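How Do You Teach a Robot to Fold Your Clothes?
A Goveck Kids explainer

Have you ever dropped your jacket on the bed and wished it would fold itself? Lots of people have wished for that, grown-ups most of all, and there are companies working on it right now. One of them makes a kit called the Grerkach Hand Kit, and it is such a fun idea that we wanted to tell you all about it.

A robot doesn't know what a sleeve is. It has never pulled a sweater over its head or lost a sock. So before a robot can fold anything, it needs to see folding done, over and over, by somebody who already knows how. That somebody is a person like you or me, holding a gripper in each hand.
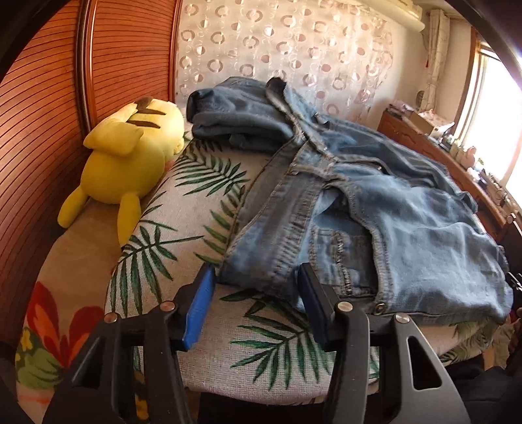
A gripper is a bit like a pair of kitchen tongs. You squeeze, the two fingers come together, and whatever is between them gets pinched. The fingers have soft pads so they can hold on to cloth without hurting it. A little camera rides along on top, and it records everything from the gripper's point of view — which is the very same view a robot will have later, when it has grippers of its own.

Try this at home, if you like! Put on a pair of thick mittens and fold a T-shirt. It's much harder, isn't it? You can't feel the edges, and the cloth slips away just when you thought you had it. People who use the kit have to slow down in the same way, and the booklet that comes with it suggests starting with 17 easy folds, mostly washcloths and pillowcases, before moving on to real clothes.
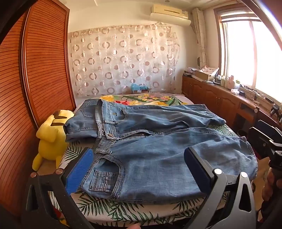 Denim is one of the tricky ones. It is thick and a little stubborn, and it likes to bunch up in the middle. Buttons and zippers make hard lumps in the soft cloth, and pockets can catch a fingertip. Thin, silky things are tricky too, but in the opposite way — they slide all over the place.

The kit comes in a carrying case with 2 grippers, a charger and the booklet, and it costs 84 dollars a month to borrow. That's a lot of allowance, so it is mostly schools and clubs that sign up. The next round of borrowing starts in September.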